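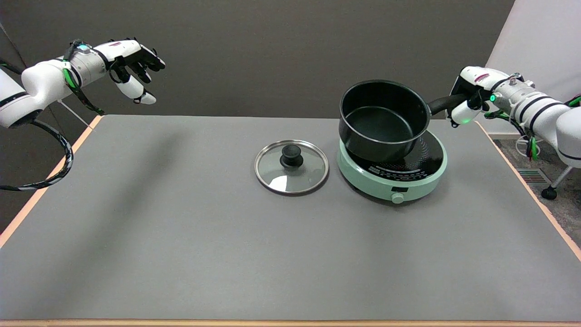 4.2 Setting up a hirer account and first booking

The Nosadine booking desk holds room, stage and equipment reservations for all Prundmont venues. Each hirer needs one account before a date can be held. Items that are not part of the room, from a music stand to a black saucepan with a black handle, are entered on the Extras tab under their plain name and color, so that desk staff and stage crew are looking for the same object. Do not use the Notes field for extras. Text in Notes is not copied to the crew sheet.

Before you start, have the following at hand:

Hirer's legal name and billing address
Event type (concert, play, reading, reception, rehearsal)
Get-in time, doors, start, finish and get-out time
Expected audience

To create the account:

1. Sign in to the desk and select Hirers > New.
2. Enter the legal name. Stage names go in Display Name.
3. Select a rate group. If no rate group is selected, the standard rate applies to every booking on the account.
4. Select Save. The desk assigns an account number, for example 2847. Quote this number on all paperwork.

To place a hold:

1. Open the account and select New Hold.
2. Choose the room. The Machala Room seats 70 in rows and the main hall seats 700 with the balcony open.
3. Enter the get-in and get-out times. The desk blocks the room for the whole period, including any gap between rehearsal and performance.
4. Open the Extras tab and add each item on its own line. Set Supplied By to Venue or Hirer.
5. Select Place Hold. The date turns amber on the calendar.

Note: A hold lasts 29 days. It then drops off the calendar and the date is released to the next hirer in the queue. To extend a hold, select Renew before the last day.

Note: If the balcony is closed, tick Balcony Closed before you select Place Hold. Seat counts on the ticket page are set at this point and do not update later.

CAUTION: Do not delete a hold to change its room. Deleting a hold also deletes its place in the queue. Use Move Hold (section 4.5).

To confirm the booking:

1. Check that the signed hire agreement is attached under Documents.
2. Select Confirm. The date turns green and the crew sheet is sent to the stage manager.
3. Print the crew sheet and compare the Extras list with the agreement.

Crew sheets for the following week close on Thursday at 4 p.m. Changes made after that time are not sent automatically and must be passed to the duty stage manager, Hedvika Malý, by phone. For rate group errors, contact Mathias Thaler in the hires office.

Ticket page settings are covered in section 4.3.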